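February, just after lunch

Fendar glue trial, round 5. Five strips of the gray felt, five of the blue, all pressed overnight under the Kettle catalog, the heaviest thing we own that has no moving parts.

Results, such as they are: the gray held on every strip. The blue let go at the corners, then in the middle, then everywhere, with a sound like someone opening chips in a theater. The tin says "all fabrics." The tin has clearly never met the blue.

Thinned the next batch with 13 drops of the Pranus stuff. Smells of pears and regret. Spread it with the old card, scraped, waited until tacky, pressed. Will peel in the morning.

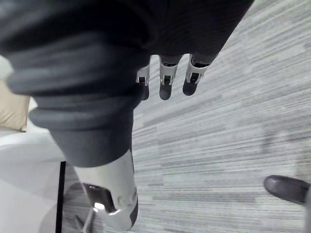

Striped carpet, fingers pointing down.

Note on humidity: the dial by the sink reads the same as it did in summer, so I no longer consult it. If the thinned batch fails too, the choices are stitching (slow, ugly) or the Monia tape (fast, uglier). I lean toward stitching – the tape leaves a shine that never comes off.

To do: wash the card before it becomes a sculpture. Order more gray. Whoever has the good scissors, the drawer misses them.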